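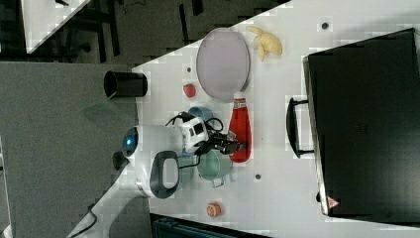
Hi! If you like taking things apart, bossing machines around, or playing with pretend food, our robot club would suit you perfectly. We're called Tradalari (we made the word up, and it took us longer than our first program did), and this year's project is teaching a robot arm to help out in a kitchen. Now, your hand is pretty amazing. It can hold an egg one second and yank open a stuck drawer the next, and you hardly have to think about it. A robot hand needs a lot more help. Ours is a black gripper, and when it goes in next to something like a red ketchup bottle lying on its side, it has to be lined up just so. A little too far over and it bumps the bottle. A little too short and it grabs air!

How does a robot know where to go?

Think about how you'd tell a friend to find a strawberry with their eyes closed. You'd say "forward a bit, now left, now down, stop!" A robot needs directions too, only its directions are numbers. One number says how far to turn the shoulder, another says how far to bend the elbow, and so on all the way out to the fingers. Put the right numbers in the right order and the arm moves.

My very first list had 129 steps in it. I was so proud of that list! Then I moved the strawberry over by the width of my thumb, and the whole thing was useless, because the arm went straight to the old spot and closed its fingers on nothing. So lists of steps are fine if your kitchen never changes. But have you seen a real kitchen? Stuff moves all the time.

Learning by copying

Instead, we show the robot what to do. One of us guides it through a job and the computer remembers each move, a bit like when you learn a dance by following someone who already knows it. Then we mix everything up and do it again. And again. For our first job we did up to 200 turns, which is a LOT of picking up the same fruit. 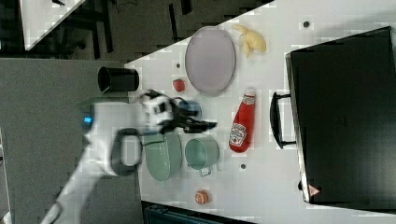

One reader wrote to ask whether the robot gets bored doing the same job over and over. Great question! It doesn't get bored, or tired, or hungry. We do, though, so we swap drivers every 4 turns and keep crackers in the next room. The reader also wanted to know if the robot understands what a banana is. Not the way you do. You know that a banana is sweet and that it goes brown if you forget it in your backpack. The computer has only learned that this kind of shape and this kind of color usually go with this kind of grab.

Why some things are harder than others
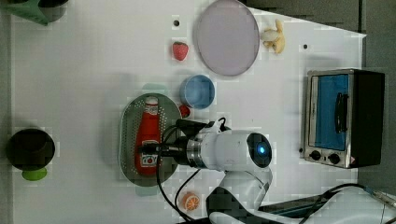

Every object has its own puzzle, and the puzzles get trickier when you put two objects together. Picking up a cup on its own is one thing. Picking up something that's sitting inside something else is another, because now there are walls all around it that the fingers could hit. A ketchup bottle lying in a metal colander is a good one to think about. The bottle is long and lies across it at a slant, so the gripper has to come down from above and turn to match. Try it at home with a marker in a cereal bowl, using just your thumb and one finger, and keep your wrist stiff. See how much you want to wiggle it?

Round things have a different problem. They like to roll! Flat things, like plates, are sneaky too, since there's hardly any edge to get hold of.

Things to try yourself

You don't need a robot for these. Grab a partner and clear a spot on the table.

1. Be the robot. Close your eyes and let your partner steer your hand to a spoon using only the words left, right, forward, back, up and down.

2. Make a gripper. Tape 2 craft sticks to your fingers and sort a pile of toy food, fruit on one side and dishes on the other. 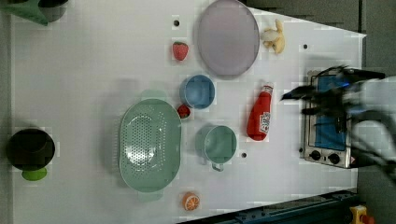
3. Mix it up. Have your partner move everything while you look away, then do the sorting again. Were your old moves any use, or did you have to look and think all over again?

4. Write it down. Make a list of every single move it takes to put a cup on a plate. Give the list to someone else and watch them follow it exactly. (Mine forgot to say "let go." Oops!)

We're getting ready for our club show in April, and I'll write again when we've picked which jobs the robot will do.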